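招人啦 Ovomcombe旧书馆 长短期岗位+读者志愿体验者 一起招

2021年1月11日更新

先说重点,赶时间的看这段就行:Ovomcombe旧书馆搬到Kevel路之后人手不够,要招编目员、修补学徒、门面店员,另外还招一批“试读体验者”(有补贴,不是全职)。简历发到馆里邮箱,标题写岗位+姓名+能到岗时间。不要只写“应聘”两个字,上回收到一堆这样的,根本分不清谁投哪个。

我们是谁

做旧书的。收、修、卖、借都做一点。老店在Clitholm,开了16年,楼下卖书楼上修书。去年楼上漏水,泡了一架子地方志,心疼得不行,下决心搬。新地方比老店大,带一个后院,一间通风的修补室,还有一间暂时堆箱子的屋子,以后想做阅览室。

店主Shinji Kudo,收书的事他说了算。修补室归Haruto Kaneko管,学徒跟他学。日常杂事找我就行,我是写这个帖子的人,店里大家叫我阿蔺。

现在没上架的书有3000册,都在箱子里,按收来的批次堆着,不是按类。所以编目最急。

岗位一 编目员(全职)

做什么:
拆箱,登记书名、作者、出版社、年份、版次、品相
查重,跟老店的卡片目录对一遍(对,还是卡片,一半录了电脑一半没录)
有藏书印、批注、夹页的单独记一笔,夹页不要扔,哪怕是一张公交票
写上架签

要求:
认繁体,能看竖排。会一点日文更好,有一批昭和年间的园艺书没人认领
打字要准,快慢其次
搬得动书箱。一箱书很沉,搬之前先试试自己的腰
对灰尘过敏的请慎重考虑,口罩我们发,但灰是真的大

品相怎么写有一套店里的说法,来了会教。先有个概念:书脊有没有开、封面有没有水渍、内页有没有虫眼、有没有缺页,这几样必须写。“还行”“挺好的”这种不算品相。

时间:早十点到晚六点半,中午一小时。一周休两天,休哪两天大家商量着排。

岗位二 修补学徒(全职,至少干满一年)

跟Kaneko学。前三个月基本就是裁纸、调浆糊、压书、刷灰。闷,真的闷,先讲清楚,以前有人干了两周就走了,双方都浪费时间。三个月以后开始补书角、接书脊,再往后学换线、重新做壳。

要求:
手稳
坐得住
左撇子没关系,工具有两套
不要求美术或文保专业,要求的是做过一件费时间的手工活,并且做完了。什么都行,织毛衣、钉鞋、拼船模。面试的时候带过来给我们看看,做得丑也带

不招的情况也说一下:想学三个月然后自己出去开课的,别来了。

学徒有一间小屋可以住,在后院旁边,冬天冷,有电暖气。要住的在信里注明,只有一间,先到先得。

岗位三 门面店员(兼职,可排班)

收银、理架、回答“这本多少钱”“能不能便宜”。(能便宜的贴了绿点,没绿点的不讲价,这条请背下来)
下午班和晚班缺人,上午班满了。
学生可以。假期能多排几天的优先。
需要会跟老人家说话,来的客人一半是退休的,喜欢聊,聊着聊着就忘了买书,正常,陪着聊就好。

岗位四 试读体验者(短期,不坐班)

阅览室打算六月开。开之前想请一批人来试用,提意见。一共招89位,分几批来,每次半天。

需要你做的事:
在阅览室坐半天,看书,随便看哪本
记下坐得舒不舒服、灯够不够、找书好不好找、吵不吵
结束后填一张表,再跟我们聊十几分钟

补贴:每次半天发书券一张,车费凭票报。带孩子来的可以,请提前说,我们给留靠窗那排矮桌。
年龄不限,十六岁以下要有家长签字。
视力不太好的、用放大镜看书的、坐轮椅的朋友,特别希望你来报名,门口的坡道已经修好了,厕所的扶手在装。

报名时写清楚:平时一周大概看几个小时书,看什么类型,方便上午还是下午。

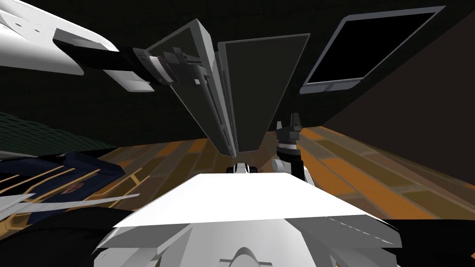 待遇

编目员和学徒:面谈时详细说,试用期两个月,试用期工资不打折。包一顿午饭,街口Salgado食堂送的,周末没有。
店员:按小时算,月底结。
员工买书打七折,绿点书再减一点。员工借书不要押金,但是要登记,店主自己借也登记。
每年盘点那几天全员加班,加班费照发,晚饭管饱。

怎么投

发邮件,正文写,别只丢个附件
1. 姓名,怎么称呼
2. 投哪个岗(可以投两个,写明先后)
3. 最早哪天能到
4. 最近读完的一本书,写几句。不要抄简介,看得出来的
5. 投学徒的,附一张你做的手工活的照片

没有电脑的可以手写寄到店里,或者直接送过来交给柜台。手写信我们很喜欢,不加分,但是喜欢。

收到之后一周内回。没回就是漏了,请再发一次催一催,不要客气。邮箱这两天老把附件大的信弹回去,照片压小一点再发。

面试

编目员:现场给一小箱书,登记一遍,不限时。
学徒:跟Kaneko一起干一个下午,算工钱。
店员:聊聊天,算几道找零。
试读体验者不用面试,我们按报名顺序和时间排,会发短信通知。

常有人问的,一起答了

能不能只做周末?店员可以,其它不行。
外地人可以吗?可以,住处除了学徒那间小屋要自己解决。
老店还开吗?Clitholm那边开到清完库存为止,目前还剩1075册,有空去逛逛,在那边也可以交简历,交给柜台就行。
要不要懂古籍?不用。古籍我们基本不收,收了也是转给懂的人。
可以带猫上班吗?不行,店里己经有一只了,脾气不好。

还有,搬家期间电话经常没人接,人都在后面搬箱子,邮件最稳。路过直接进来也行,门口堆着纸箱那家就是,小心脚下。

招满会在这个帖子最上面标出来,没标就是还在招。

阿蔺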